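Course Handout 4: Collecting Demonstrations for a Learned Manipulation Policy

Instructor: Gebremedhin Alemayehu
Laboratory supervisor: Bianka Fülöp
Revised August 2018

Purpose of this handout

Students enrolled in the laboratory section will gather their own training examples before any model is fitted. This handout sets out how a demonstration is defined in this course, how a session is conducted, and what must be recorded with each set of files. It should be read together with Handout 3, which covers the safety rules for the arm. Students who have not signed the safety sheet may not take part in a session.

1. What counts as a demonstration

A demonstration is one complete attempt at a task, carried out by a person guiding the arm and stored from the first commanded motion to the release of the stop key. It contains the joint readings, the commands sent by the operator, the camera images, and a short text instruction. All four must share a common clock. A recording in which one stream is missing is not a demonstration and should be moved to the folder named "incomplete."

Failed attempts are kept. They are marked as failures and stored beside the successful ones. Students have sometimes deleted them in the belief that this improves the data set, and the result is a record that gives no indication of where the task is difficult.

2. Size and variety of the set

Each group will collect 50 demonstrations of its assigned task. Of these, 30 are to begin from the marked starting pose and the remainder from poses chosen by the operator. The object should be moved between attempts. At least two members of the group must act as operator, as individual habits of speed and approach are easily learned by the model and are hard to detect afterward.

The Skirkov task set, used in the second half of the course, was collected under the same rules and may be consulted for comparison. Please note that its files use the older naming scheme.

3. Preparing the workspace

3.1 Clear the area within reach of the arm. Equipment that remains in the room should stay outside that area for the whole session.

3.2 Check the cables that run along the arm. A cable needs enough slack for the full range of the wrist, and a hanging loop must not catch when the forearm turns.

3.3 Confirm the camera views. The fixed camera should show the end effector throughout the motion. Background items may appear in the view, but they should not be rearranged halfway through a set unless the change is noted in the log.
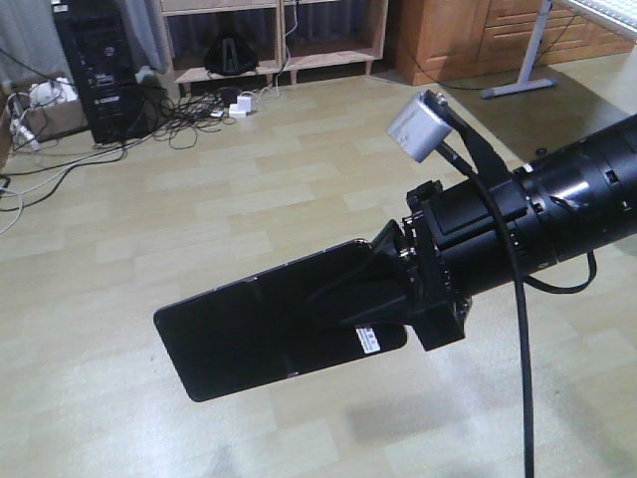
4. Conducting the session

One student operates the arm, one keeps the log, and one remains at the emergency stop. Roles are exchanged after 24 attempts or sooner if the operator is tired. The operator should move at a steady pace and avoid long pauses, which the model will reproduce. If an interruption occurs, end the attempt and begin a new one.

The text instruction is written before the attempt, in plain words, and is not altered to match what the arm did.

5. Records and submission

The log sheet lists the operator, the starting pose, the outcome, and any change to the room or the cameras. Images are stored in the Dramlow format described in the appendix to Handout 2. Groups using their own conversion script should have it checked by Norbert Ondrejka before the first session.

Completed sets are due by the end of September. Late sets will be accepted only with the written consent of the instructor. Questions about file storage should be directed to Benedicta Agyeman.

Reading for the next meeting: course reader, chapter on imitation learning, through page 64.

Contact the Vasiliauskas Teaching Laboratory | Copyright Vasiliauskas Teaching Laboratory. All rights reserved. | Back to top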